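Zuscombe Channel Deepening: Frequently Asked Questions

The port has put out a lot of brochures on this project and most of them answer questions that residents didn't ask. We publish this page for people who live, fish or run a business near the harbor. We have read the project summary, the funding application and the dredging permit, and where we think the claims are thin, we say so.

What is being proposed?

The port wants to dig the Zuscombe approach channel 4 feet deeper, from the outer buoy to the container berths at Fliden Terminal. It also wants a wider turning basin off the terminal. The berths themselves would be rebuilt under a separate contract that hasn't been priced in public.

Why does the port say it needs this?

Bigger ships. The summary says larger container vessels have to wait for high tide to come in fully loaded, and that shipping lines will go elsewhere if the wait continues. The first part is true. The second part rests on a survey of shipping lines, and the port has released the conclusions without the answers. We have asked for the answers.

How long do ships wait now?

Up to eight hours, according to the port. That is the worst case, for the deepest ships on the lowest tides. The summary uses the worst case to work out the savings for every call, which makes the savings look a good deal better than they would if you used the typical wait. We couldn't find the typical wait anywhere in the documents.

Who pays?

Federal money, a state loan and port revenue bonds. The state loan has to be paid back, and the port plans to do that out of container fees. If the containers don't come, the fees don't either, and the loan agreement lets the state look to the county for the difference. Read the section on repayment guarantees. It's short and it's near the back.

Will it bring jobs?

Some, during construction. Dredging crews tend to travel with the equipment, so don't expect many local hires on the water. The permanent jobs figure in the brochure counts truckers, warehouse workers and store clerks across the whole region, and it assumes that none of those jobs would exist without the deeper channel. We don't find that believable.

What about the Celura warehouse?

Celura has said it will build a distribution center on the old rail yard if the channel goes ahead. It has not signed a lease. The port's growth forecast treats the building as if it were already open - handling, sorting and repacking consumer goods for the whole coast. Ask what the forecast looks like with that line taken out. We did, and were told it was "not modeled."

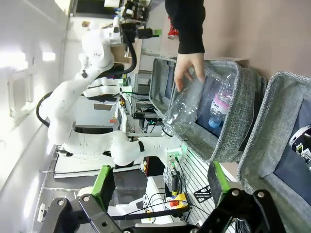

A robotic arm, a plastic bag and a bottled drink. Handling work is a big part of the port's growth forecast.

Doesn't automation change the jobs number?

It should. The forecast uses one figure for workers per thousand containers and holds it flat for the life of the loan. Warehouses and terminals have been buying machines for years, and it would be strange if Zuscombe were the one place where that stopped. The port may have a good answer to this. It isn't in the summary.

Where does the dredged mud go?

Most of it would go to the offshore disposal site. Material from the inner harbor, where the old shipyard stood, would go to a diked area at Yang Point. The sediment was tested at only four spots along the inner reach. For a stretch of bottom with that much industrial history, we think that's too few, and we said so in our comments on the permit.

Will it affect fishing?

The permit closes part of the channel edge to crab pots while the dredge is working. The port says it will pay for lost gear. It doesn't say anything about lost catch. If you fish commercially, keep your landing records, and keep copies somewhere other than the boat.

Will a deeper channel make flooding worse?

The port's model says the change in high water would be too small to notice. The model stops at the highway bridge, and the neighborhoods that flood now are upstream of it. Maybe the effect really is small up there too - but it hasn't been checked.

How long will the work take?

Two dredging seasons, according to the schedule. That assumes no weather delays and a dredge being available when the contract is signed.

Is your group against the port?

No. Plenty of us work there or used to. A deeper channel might be a good buy. We'd like to see the numbers before the county ends up standing behind the loan.

How can I comment?

Written comments go to the port office at Fliden Terminal and must arrive by the last Friday in October. Put the permit name in the first line and ask for a receipt. Comments left on the port's social media pages are not part of the record, whatever the person answering them tells you.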